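Chapter 6
Mobile Storage on the Ward: The Medication Cart

147 shares | 4 comments

A medication cart is a small storeroom on wheels. Its layout decides how far a nurse must reach, how often a drawer is opened by mistake, and how quickly a missing item is noticed. This chapter treats the cart as a set of zones -- top, upper drawers, deep drawer and flanks -- and assigns stock to each by size, weight and frequency of use.

The top zone is a work surface. On many carts it is molded as a basin with a raised rim, so that small packages do not roll off in transit. Upper drawers are shallow and can be locked. The lowest drawer is the deepest and takes boxed stock. Boxes stored upright can be identified from one printed face; boxes laid flat use more floor area and are easily covered by later additions.
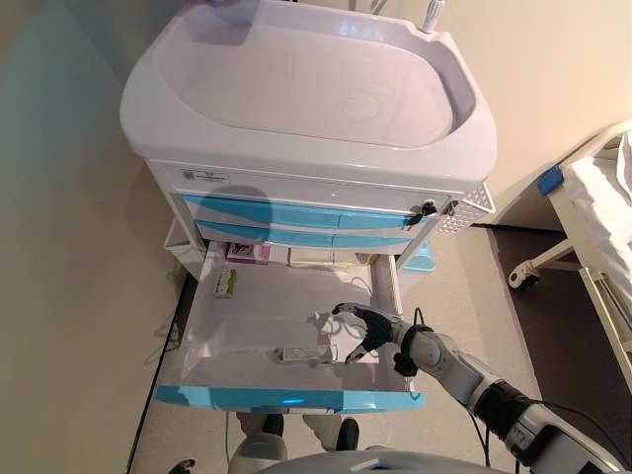
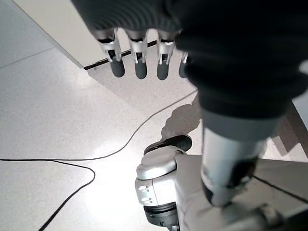 Figure 6.1. First view: mobile cart with the lowest drawer open, boxes toward the back and a small package near the front. Second view: a hand with the fingers slightly curled, holding nothing.

Section 6.1 sets out the Wollon method for dividing a deep drawer into rows. Section 6.2 covers reach. A package on the floor of a low drawer must be approached from above, and the fingers need clearance on at least two sides -- a point often missed when drawers are filled to capacity. Section 6.3 applies both topics to the Galar ward survey, in which 479 drawer openings were logged over 100 shifts.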